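March 2018, Friday, late, in bed with the big lamp on

Nearly the end of the first proper week in the Foltham flat and I've been meaning to write all of it down before it goes fuzzy. Tea's on the windowsill, feet are freezing, off we go.

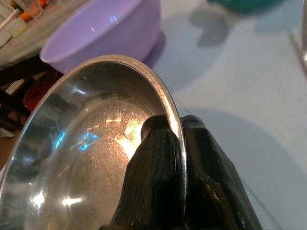 ## The choir thing

So I went! After all that dithering in January, when I'd got as far as the door of the hall and then walked round the block and gone home again, I went in and sat down with the altos. Nuria Wolde had kept me a chair (she swears she hadn't, but her coat was on it). The director is a tall Italian man called Sandro Guerra who conducts with a pencil and hums your part at you if you go wrong. He hummed at me a lot.

We're doing a mass by someone I'd never heard of, and the Kyrie is lovely, all long slow notes piling up on each other, and then the Gloria comes along and it's like running downstairs in the wrong shoes. I lost my place on the second page and didn't find it again until the Amen. Katia Testa, who was on my left, just put her finger on my copy and kept it there till I'd caught up. I could have hugged her.

There are supposed to be 20 altos but I think half of them had colds. The concert's in the summer, on a Saturday, and you have to wear black, so that's me needing a long skirt that isn't covered in cat.

I'd forgotten what it does to you, singing. I came out at half past nine with my ribs aching and walked all the way home instead of getting the bus, going over the alto line under my breath. A man with a spaniel gave me plenty of room.

## Bills, and the window

Rang the agency again about the bedroom window. It still won't shut properly at the top and there's a draught straight across the pillow, so I've been sleeping in a hat. Tiziana Marchetti at the agency is very nice, and very good at saying "leave it with me". I have left it with her three times now. She says a man is coming on the 8 o'clock run next week, whatever that means. I'll be up anyway with all this wind.

The gas people want £100 up front because they've no history for me at this address. I do have a history, a long and blameless one, it's just all at the old place. I had to go through it with two different people and listen to the same bit of panpipe music in between. Paid it in the end. Grumbled about it to Mum, who told me about her boiler for half an hour, so it served me right.

## Walking

Went down Costa Lane at lunchtime on Wednesday to see where it goes, and it goes nowhere much, but nicely. There's a row of allotments and then a footbridge over the stream with one plank newer than the others, and after that a field that was mostly puddle. Snowdrops were nearly finished along the hedge, gone a bit see-through, but there were catkins out and I heard a song thrush doing that thing where it says everything twice in case you weren't listening.

I took the old boots, the Stulards, and the left one has started letting in water at the toe. I've had them since my first job so I can't complain, but I'm going to. Wet sock all afternoon at my desk, under the table where no one could see.

I want to go back when it's drier and see if there's a way through to Grurine on the other side of the field. The map shows a dotted line, and I've been had by dotted lines before.

## Reading

Still on the one about the lighthouse keeper's sister, which Nives Gatti lent me with strict instructions not to bend the spine. I'm on chapter 8 and nothing has happened yet except weather and a letter. It's very good weather, to be fair to it. I keep reading two pages and waking up with the book on my face, spine bent, so I'll have to own up to that when I give it back.

Also started a list in the back of this diary of things I'd like to do this year, now that I'm not commuting for 2 hours a day. So far it says: choir (done!), swim outdoors, learn the names of the ferns, write to Auntie Jean, mend the blue cardigan. I crossed off choir twice because it felt so good the first time.

## Tomorrow

Market if it isn't tipping down. Need eggs, stamps, a draught excluder or a very long sock I can stuff. Nuria's coming over at four to go through the Gloria with me, bless her, and she's bringing her little keyboard, so sorry in advance to whoever lives downstairs. I must try and get the hoover round before that. The hall carpet is a disgrace.

Lamp's buzzing and the hat's going on. Night night.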